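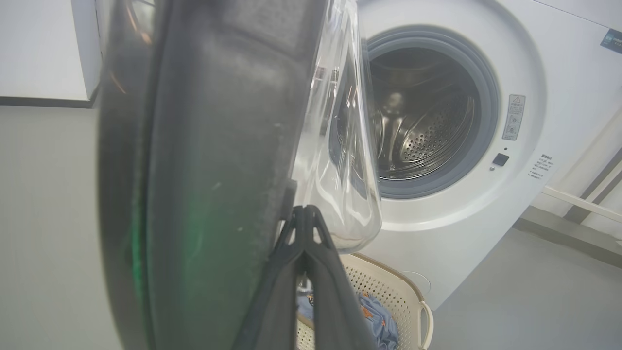

August 20, 2005 – Plums, and a letter from Raili

Up before six again, which I didn't mind one bit, as the kitchen was cool and the plums were waiting. Ingvar Vestergaard left us another bucket last night (bless him, the tree must be nearly bare by now) and I got 5 jars of jam out of it, plus a saucer of scrapings that I ate standing up with the heel of the bread.

Raili's letter came with the noon mail. She is settled in Clonorthorpe at last and says the house is drafty but the neighbors are dears, and she wants me to come in September and stay two weeks if I can stand the stairs. I would love to! I looked up the train and it's roughly 600 miles with a change at Kramer – a long day of sitting, but I have my knitting and that fat library book I keep renewing.

Laundry in the afternoon, then beans. Must ask Ingvar if he'd water the tomatoes while I'm gone, and take him a jar when I do.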